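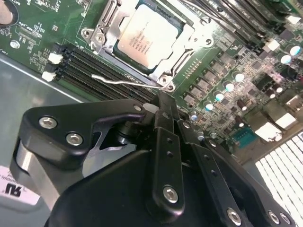 Green motherboard with the processor in its socket and the load plate open.

Section 4: Setting Up Your First Bond Watchlist

Welcome to the fun part of Cenosel! Once your watchlist is running, you can follow government and corporate bonds from several markets on one screen, and the yield chart redraws itself while you work.

Before you start, finish the account steps in Section 3 and have your Lorau data key handy.

1. Open the Markets tab and choose New Watchlist.
2. Type a name. Short ones look best in the sidebar (Kanchan Uniyal on our support desk swears by country plus maturity, such as "Italy 10").
3. Paste your Lorau data key into the Source box and press Connect. The dot turns green.
4. Pick your bonds by issuer, currency or maturity. A list holds up to 200 bonds.
5. Set Base Currency. Every price and yield on the list will follow it.
6. Choose a refresh time. The default is 60 seconds – great for most people.
7. Press Save.

Note: The first load of a full list takes roughly 30 seconds. Later loads are much quicker.

Caution: Changing the base currency on a saved list clears its price alerts. Export them first from Alerts > Save Copy.

Adding a yield alert

1. Right-click any bond and choose Alert Me.
2. Enter a yield, or a spread over the benchmark you picked in Section 3.
3. Choose Email, Desktop or both.

Spread alerts are a joy in a busy week! You can set one before a central bank meeting, get on with your day, and let Cenosel tap you on the shoulder.

Note: Alerts are checked only while the market in question is open. Prices outside those hours appear in gray.

Caution: Yields shown are indicative. Confirm the price with your broker before placing an order.

If the dot stays red, see "Connection errors" in Section 9. For importing lists from Brundberg, go on to Section 5.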